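Kleine Stirnräder verlieren selten ihre Zähne auf einmal. Meist setzt sich altes Fett in die Zahnlücken, trocknet ein und nimmt Staub mit, bis der Antrieb rau läuft. Wer die Räder ohnehin ausgebaut hat, sollte sie gleich reinigen und prüfen, bevor neues Fett darauf kommt.

## Was bereitliegen sollte

- eine flache Metallschale mit geripptem Boden
- Waschbenzin oder Isopropanol
- eine weiche Zahnbürste, ein paar Holzzahnstocher
- fusselfreies Tuch
- Lupe
- Schleifpapier, Körnung 1000 und 2000
- Getriebefett (bei mir das helle von Cirkach, jedes andere für Kleingetriebe geht auch)

## 1. Teile in die Schale legen

Die Schale kommt auf den freien Teil der Tischplatte, nicht an die Kante. Kleinteile immer in die Mitte legen, am Rand bleiben sie beim Herausnehmen gern hängen. Zusammengehörige Teile liegen nebeneinander und werden nicht mit anderen Sätzen gemischt.

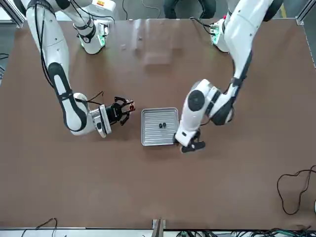
Vilja Pelkonen schreibt dazu, sie nehme für solche Teile lieber ein Schraubglas mit Deckel, in einer offenen Schale verdunste ihr das Waschbenzin zu schnell. Zum Einweichen ist das Glas tatsächlich besser. Zum Sortieren und Abtropfen bleibe ich bei der Schale, die Flüssigkeit läuft zwischen die Rippen ab.

## 2. Einweichen und bürsten

Die Räder 40 Minuten einweichen, Fenster auf, keine offene Flamme. Kunststoffräder vorher an einer unauffälligen Stelle testen. Danach mit der Zahnbürste quer zum Umfang bürsten, also in Richtung der Zahnlücken. Was sitzen bleibt, löst ein angespitzter Zahnstocher. Keine Nadel, die hinterlässt Riefen.

Die Bohrung in der Nabe nicht vergessen. Ein Streifen Tuch, zu einer Schnur gedreht und ein paar Mal durchgezogen, reicht.

## 3. Trocknen und prüfen

Räder flach auf eine helle, glatte Unterlage legen, mit etwas Abstand zueinander. Auf Hell zeichnet sich der Zahnkranz gut ab und Ausbrüche fallen schneller auf.
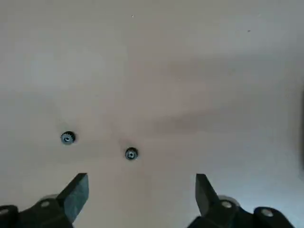 *Foto: Aatos Pelkonen*

Mit der Lupe einmal rundherum gehen:

- Zahnspitzen: gleichmäßig oder einseitig spitz gelaufen?
- Zahngrund: Risse oder Fettreste?
- Nabe: Bohrung rund oder ausgeschlagen?

Einen leichten Grat auf der Stirnseite nehme ich mit 1000er Papier ab und gehe mit 2000er nach. Das Papier liegt dabei flach auf, das Rad wird in kleinen Kreisen bewegt. An den Zahnflanken wird nicht geschliffen. Fehlt ein Zahn oder ist einer angerissen, muss Ersatz her – am besten gleich für beide Räder der Paarung.

## 4. Fetten und einbauen

Schleifstaub abwaschen, trocknen lassen. Fett dünn mit dem Zahnstocher in die Lücken geben, das Rad einsetzen und von Hand einige Umdrehungen durchdrehen. Überschuss an den Seiten abwischen. Hakt es immer an derselben Stelle, das Rad noch einmal herausnehmen und dort nachsehen.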